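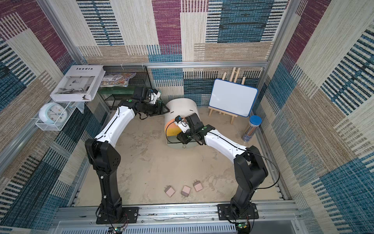 Janaka Matubbar reckons the Boltus open day was worth the drive, and I half agree. Two hours each way is a lot for 5 minutes in front of each bench tho.

**Re: Boltus open day, who went?**
*posted by gravelpit_deb, 17/10/2018*

Went with my brother in law. Parking a shambles, sausage sizzle good. Bench with the two arms on the one rail was the pick for me. One arm holding the curvy grey-green piece up to the rim of the white cylinder, other one in at the front of it. Stood there ages. Anyone catch what the cycle time was? Bloke from Grekine was talking over the top of the whole thing.

**remzi_b**

Didn't catch it. Asked, got told "depends on the part". Fair enough I spose. Did like that both arms have the little camera at the wrist, we've only got one overhead at work and the gripper blocks it every time.

Remzi Başaran (same bloke as on the Dromdale list)

**toolcrib**

Unpopular opinion, demo proves nothing. Small bench, nice friendly parts. Show me 100 in a row with somebody bumping the table. Saw the same sort of show in July at Damasceno and never heard another word about it.

**gravelpit_deb**

> Show me 100 in a row

It's an open day mate not an acceptance test. My neice is in year 9 and she asked better questions than most of the adults. That's what its for.

**toolcrib**

Then call it a kids day. Labour rates on the flyer, payback figures on the flyer, that's a sales pitch. Roughly 40 people in our group and I'd bet most were there to buy.

**remzi_b**

Bit of both. Agree on the payback numbers, no working shown anywhere. Don't agree on the small bench. Two arms working on the same piece that close together is the hard bit, we gave up on it and went back to a clamp.

**gravelpit_deb**

What clamp? Got a link?

**remzi_b**

Home made. Will dig out the drawing tonite, metric, hope thats ok. Anyone going to the Grekine one, start a new thread pls, this one's for Boltus.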